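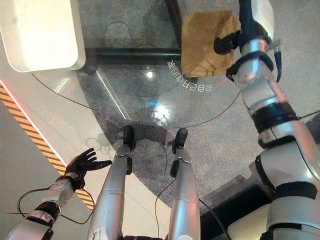
Wainwright is recruiting adults for a study of how people notice floor markings and low trip hazards while walking through indoor public spaces. Most guidance on marking colors and widths was written for warehouses, where staff are trained and routes are fixed. Far less has been measured in places such as lobbies, showrooms and exhibit halls, where visitors look at what is on display and seldom at the ground. The study compares several marking types, including diagonal orange-and-black striping of the kind laid on the pale floor in the photo, and also covers thin cables that cross open floor, like the black one looping near the striping. Plain edge lines and unmarked floor serve as comparison conditions.

What you will do

Each participant attends 2 sessions at our test site in Gallby. In the first session you will complete a short vision check and walk a marked route at your normal pace while carrying a light bag. You will wear glasses that record the direction of your gaze. In the second session you will walk a different route and then mark on a floor plan where you remember seeing a line, a cable or a change in floor surface. All walking is on level floor. No test involves running, climbing or walking in the dark.

The sessions must be at least 6 days apart. Each lasts under two hours, including rest breaks. You may stop at any time without giving a reason, and you will still be paid for any session you have started.

Who can take part

We need 40 participants. You must be 18 or older, able to walk without assistance for ten minutes at a time, and able to read English. Contact lenses are fine. Eyeglasses with bifocal or progressive lenses interfere with the gaze recording, so people who need them for walking cannot be included in this round.

Color vision deficiency does not exclude you. We are setting aside places for people with red-green deficiency and ask that you mention it when you apply.

Please do not apply if you have had a fall requiring medical treatment in the past year, or if you work in safety signage, floor finishing or exhibit construction.

Payment and travel

Participants receive $40 per session, paid by check at the end of each visit. Parking is free. Bus fare from Lolport is refunded on presentation of a ticket.

Data

Gaze recordings and route times are stored under a participant number. Names and contact details are kept in a separate file and deleted when payments have cleared. Results will be published as group figures only.

How to apply

Write to Glenys Staniforth, Participant Office, Wainwright, Gallby. Give your age, a daytime phone number, the type of vision correction you use, if any, and the times you are available. Applications must be received by 25/02/2018. Technical questions about the test routes should be addressed to Genji Ichikawa at the same office.

Flat, closed shoes are required at both sessions.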